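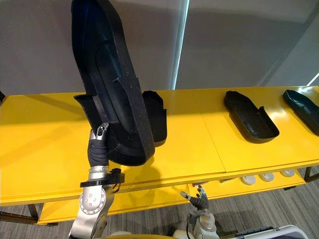
Bench notes / Moulds and trays

January, after the morning tea
Clive Bainbridge, Utesdale workshop

The black shoe trays are out on the yellow table again, and as I promised Dorothy I would write up what we know about them before we all forget, I am sitting down with the second mug of the day to do exactly that.

These are the long open ones with the raised walls, shaped rather like a little boat (Phyllis has called them the punts from the first day and I'm afraid it has stuck, so if you see "punts" on the shelf labels, this is what she means). Toe end narrow, heel end broad and rounded, and a shallow footbed outline in the floor of the tray. The speckle on the rim is only the texture and doesn't come off, so please don't go at it with the scouring pad. I say this with love, having done it myself.

I want to put down something about the flange, as it came up twice with Teemu. The flat part that flares out from the side wall looks like the natural thing to pick the tray up by, and I do wish people wouldn't. Take hold of the side wall near the middle, where the balance is much kinder, and let the toe go up and the heel hang. Held upright like that you can also get a good look along the inside, and the footbed outline shows up nicely because it is that bit glossier than the rest of it. I found a scratch that way on one of the Plirnetbridge lot which I had missed completely when it was lying flat!

Sizes. Carol measured the Plirnetbridge trays on the long rule and got 357 mm overall, and the older D'Souza ones came out at 372 mm. They are near enough to the eye that we have mixed them up more than once, and they do not stack together happily. I should like a dab of paint under the heel of the D'Souza ones, any colour Carol has open.

Setting down: open side up, please, and keep them off the seam in the middle of the table top. The top is lovely and smooth but a tray parked across the join can rock a little, and a heel that rocks is a heel that ends up on the floor. I know they look untidy lying at all angles, but I would sooner have that than have them nudged together wall to wall and rubbing.

The small round white and grey pieces can stay on the lower shelf at the right for the present. Dorothy wants them where she can reach them and they are in nobody's way.

Still to do: ask Karnimeck whether order 224 was for the long size or the short, as the paperwork only says "tray, black". Teemu to look out the old drawing, which he thinks is in the plan chest under the calendars. I'll do the rims with a soft brush after lunch.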